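Student Projects > Environmental Technology > Parts Washing and Solvent Reuse

Reusing Wash Solvent in a Small Repair Shop
Project report by Tatu Tanui, submitted 20th July 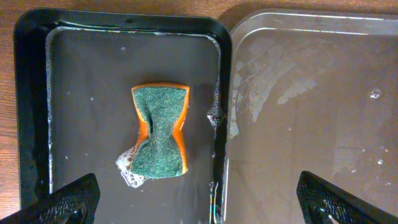 Sponge with a green scouring side in a black tray of soapy water.

1. Background

The Gornden workshop in Juraldale repairs pumps and small gearboxes. Parts come in covered with grease and are cleaned with mineral spirits in a sink-on-drum washer before they are taken apart. When the solvent gets too dirty to use, it is drained and a waste hauler takes it away. Fresh solvent is bought to replace it.

The shop manager wanted to know if the dirty solvent could be cleaned on site and used again. My project was to look at how the solvent was being used, test one simple method of cleaning it, and say if the shop should buy a distillation unit.

2. How solvent was used before the project

I went through the purchase records kept by the Sales office, which also handles ordering. Over the last full year the shop bought 272 gallons of solvent. The records do not show how much was lost to evaporation and how much was hauled away, because the hauler's receipts list drums and not gallons, and the drums were not always full.

The washer was drained on a fixed schedule, every 20 working days, no matter how dirty the solvent was. In slow months it was still fairly clear when it was drained. In busy months the staff were complaining about it well before the date.

3. Settling test

Most of the dirt in used solvent is solid and will sink if left alone. I filled 2 glass jars with used solvent from the washer, closed them, and left them on a shelf in the ventilated storage room. One was left for a weekend and the other for a full week.

Both jars formed a dark layer at the bottom. The liquid above it was clearer but stayed yellow, which I took to be dissolved oil. The jar left for a week was slightly clearer than the other one, but I could only judge this by eye - the school lab did not have a turbidity meter free at the time.

I then cleaned one greasy bearing housing with settled solvent and a matching one with fresh solvent. After a white rag wipe, the part cleaned with settled solvent left a light film on the rag. The mechanics said this was fine for a first wash but not for parts about to be assembled.

4. Distillation

Settling does not remove dissolved oil. A batch still does, by boiling off the solvent and condensing it in a second container. The oil and sludge stay behind and still have to be disposed of as waste.

The shop had a quote for a Fukitz bench unit. I did not get to test one. The unit would need its own circuit and a spot away from the grinders, and the local fire code would have to be checked first. The building owner had not answered our letter when this report was written.

5. Recommendations

- Stop draining on a fixed schedule. Check the solvent weekly and drain it when it fails the rag wipe.
- Keep a 50 gallon settling drum and use the settled solvent for first wash only.
- Scrape heavy grease off parts before they go in the washer.
- Write down gallons on every hauler receipt.
- Wait on the still until there are better figures for how much solvent is hauled away.

6. Problems with the project

The settling test was small and used solvent from one batch. A batch from a busier month might behave differently. I also did not measure evaporation, and the washer lid was often left open. A second student could pick this up in September with a dip stick and a log sheet - that would answer most of what is missing here.

Related projects
Oil and Water Separation in Floor Drains
Storage Rules for Flammable Liquids
Comparing Water-Based Degreasers
Compressed Air Leaks in a Machine Shop

This site uses cookies to remember your settings. By continuing to browse you agree to our use of cookies. Accept | Learn more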